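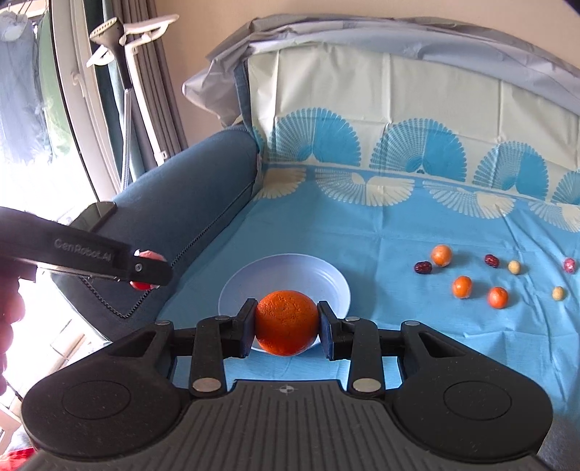

Chapter 7
Attaching Talent to a Feature Comedy

A feature comedy is said to be packaged when a script, a director and at least one lead performer are committed to it before a studio agrees to pay for production. The package is the unit that buyers evaluate. Its parts are priced separately but sold together, and the price of each part depends on the others. Props, food and other items handled on camera are budgeted much later and at a different scale. A single orange on a plate is a line in the property department's list, entered under consumables, while a lead performer is entered above the line and may account for a large share of total cost. This chapter deals only with above-the-line commitments.

7.1 Letters of Intent and Firm Offers

A letter of intent states that a performer is interested in a role. It does not reserve dates and usually carries no penalty. A firm offer names a fee, a start date and a billing position, and it expires if it is not accepted within a stated period. Producers often announce a project on the strength of a letter alone. Readers of trade notices should check which of the two documents exists.

7.2 The Two-Lead Problem

Comedies built on a pair of performers require two schedules to overlap. If one lead works outside film, as a touring comic or an athlete under contract, the open period may be short. In the case used throughout this chapter, Tillon Pictures held a script with two male leads and sought financing from Kumach Media. Kumach made its offer conditional on both leads signing by November. One signed. The second was bound to a series produced by Pradudia, and the option lapsed.

Billing adds a further difficulty. Equal billing may be met by placing one name lower left and the other upper right, or by alternating the order between prints and posters. Contracts should state the method used. Tillon's draft did not, and the clause was rewritten before the project was offered to a second financier, Huenchumán, in March 2018.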